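Truques para ganhar espaço na cozinha: o que serve e o que é conversa

Todo começo de ano é a mesma coisa. As revistas e os vídeos enchem-se de cozinhas brancas com tudo em frascos iguais, e lá vamos nós às lojas comprar caixas para guardar caixas. Já caí nisso mais vezes do que gostaria. Em outubro resolvi testar na minha cozinha, que é pequena e tem uma bancada só, os conselhos que mais me mandam as leitoras. Alguns ficaram. A maior parte foi para a garagem.

Frascos todos iguais

Comprei um jogo da Orkodau, com tampa de pressão. Ficam lindos na prateleira, não discuto. Mas o pacote de arroz de um quilo não cabe inteiro em nenhum deles, de modo que passei a ter o frasco e mais o resto do pacote, preso com uma mola da roupa. Onde é que está o espaço ganho? Para farinha, açúcar e café, que se usam todos os dias, fazem sentido. Para o resto, o pacote original bem dobrado e metido numa caixa de sapatos limpa faz o mesmo serviço e ainda traz a validade impressa.

Se insistir nos frascos, escreva a data num bocado de fita de papel e cole no fundo. Na tampa não, que as tampas trocam-se umas com as outras e ao fim de um mês a lentilha tem a data do grão.

Vinagre para tudo

Isto não é bem arrumação, mas vem sempre no mesmo pacote de conselhos. Vinagre tira calcário da chaleira, sim: partes iguais de vinagre e água, ferver, deixar repousar 50 minutos, enxaguar duas vezes. Misturado com bicarbonato faz muita espuma e pouco mais, os dois anulam-se e fica quase só água com sal. Em pedra calcária ou mármore nem pensar, mancha e não há volta a dar.

Estantes de bancada

Aqui sou obrigada a dar o braço a torcer, e custa-me. Sempre achei que pôr uma prateleirinha em cima da bancada era só maneira de juntar tralha em dois andares. A Anneliese Engelhardt, que me escreve de vez em quando para discordar, garantiu-me que com uma estante baixa de metal tinha recuperado meia bancada. Respondi-lhe que duvidava. Continuo a duvidar da meia bancada, mas alguma coisa se ganha. 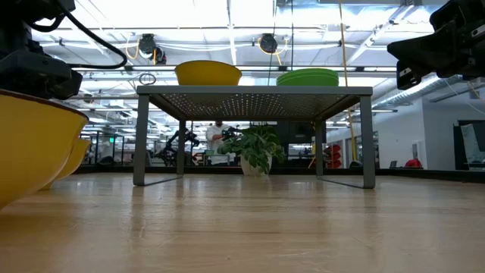 O segredo, se é que se lhe pode chamar assim, é medir antes. Meça a altura daquilo que vai ficar por baixo e some dois dedos para a mão entrar. Muitas das que se vendem são baixas demais para uma torradeira e altas demais para pratos, e depois fica ali um buraco que só apanha migalhas. Em cima ponha coisas leves e de uso diário. O almofariz de pedra fica em baixo, por favor.

Veja também se os pés assentam todos. Se abanar, um quadradinho de feltro resolve - cartão dobrado também, até ao dia em que se molha. Antes de pagar, carregue com a mão numa ponta do tampo. Se a outra ponta levantar, deixe-a na loja.

Quanto ao preço, vi um modelo da Lerkton a custar 57 e outro a 9 e confesso que, ao fim de umas semanas, não lhes noto grande diferença. O mais caro trazia um folheto de instruções muito bonito.

Ganchos autocolantes

Dizem as embalagens que aguentam tudo. Os meus aguentaram um pano da loiça. A Perla Tapia, minha vizinha de cima, pendurou neles as tampas das panelas e diz que foi acordada às três da manhã pelo estrondo (eu também fui). Com azulejo bem desengordurado com álcool e um dia inteiro de espera antes de pendurar seja o que for, melhoram bastante. Mesmo assim não lhes confiava nada acima de 500 gramas.

Por cima do fogão não os ponha. A gordura e o vapor descolam qualquer cola, diga o que disser o rótulo.

Divisórias de gaveta

As extensíveis, com mola, andam um centímetro de cada vez que se abre a gaveta com força. Ao fim da semana estão tortas. Tábuas fininhas cortadas à medida e encaixadas umas nas outras não se mexem, e qualquer loja de bricolage faz o corte. Também servem as caixas de cartão rijo do chá, que não custam nada e se deitam fora quando ficam feias.

E antes disto tudo

Esvazie um armário, um só, e veja o que não usa há um ano. Eu tinha três escorredores de massa e uma máquina de fazer iogurtes sem tampa. Não há estante nem frasco que arrume isso. Levei os escorredores à feira de trocas e voltei com uma frigideira, que ainda não sei onde vou guardar.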